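Jan 13, 2018

Spent the whole morning on the equipment budget and I still can't make it come out right! Montserrat wants a second arm before October, and I do see why – with only one, everybody is waiting for a turn, and the bowls and cups just sit on the green cloth until somebody's program is ready. The Strazds quote for a new gripper came in at 1374, which made me gulp a bit. Genden wants 1251 for pretty much the same thing, but shipping is extra and they take 8 weeks (Strazds says 5).

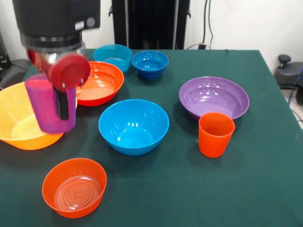 So I called Vinzenz Kofler, who bought from Genden last year, and we talked far too long. He says the gripper is fine but the spare finger pads cost a fortune, and I hadn't put down a single cent for spares. Back to the spreadsheet! I've added a line for pads, one for cables, and one for more plastic dishes, the cheap kind. Montserrat laughed at the dishes line, but they're the only thing on the whole list I can buy without a signature.
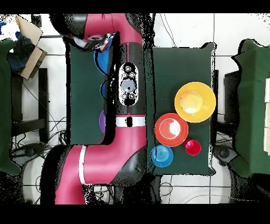

Do we need to pay for the Dadent service plan too? Only for the first year, I think, while we're still learning what breaks, and after that I'd rather keep the money for parts.

Anyway, the Kulleo grant form wants one total and no notes, so I'm going with the Genden price plus shipping and spares. I'll send it to Montserrat tonight – after dinner, I'm starving.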